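Search this site Search Go

Project report – merger case, the Plomamer / Gaber takeover
3 October 2025

What we had to do: pick a takeover in online betting and follow it from the first announcement to closing. Ours is Plomamer buying Gaber. Plomamer runs betting shops plus a sports app, Gaber is smaller and only does online bingo and slots. Announced in January. Still not closed when we stopped collecting.

Why this one. Most of the filings were public and short. Also two regulators had to sign off, the gaming one and the competition one, so there was something to compare.

Timeline, short version. Offer goes out in January. Gaber's board says yes 7 days later. Competition filing after that, then a long gap where nothing happens in public. We lost a lot of time looking for documents from the gap. There aren't any.

The main question was market share. Plomamer says the two firms barely overlap, sports on one side and bingo on the other. The rival Ruvari wrote in to object and said customers move between both, so it should be counted as one market. We tried to test this with a survey. 21 people answered, all from our own school, so it's weak. Most of them had never heard of Gaber. We left the survey in the appendix but did not use it for the conclusion.

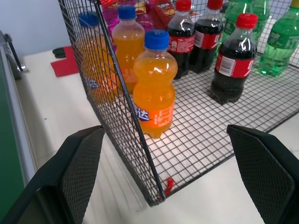
Fig. 1. Drinks in a wire basket on a white tabletop.

Licenses were the harder part. A gaming license does not simply move to the new owner. The regulator checks the buyer again – where the money comes from, who the directors are, how problem gamblers are handled. The file we read for this was 1,021 pages with attachments. We did not read all of it. We split it in 2 and each half was skimmed for anything on ownership and player protection.

Results. The competition side looks likely to pass, maybe with a promise to sell Gaber's small sports product, which is run out of the Mollden office. The gaming side is less clear. Gaber had a warning over bonus offers and the buyer would take that on, and we could not find out if the warning is closed.

Problems: started the price section to late, so it only covers the offer premium and not what happend to the shares after. No interviews. Ruvari's letter is only available as a summary.

If we did it again – smaller question, only the license transfer. The sources are better there and it would leave time for a proper table of conditions. Appendix A is the survey, appendix B is the list of filings with dates.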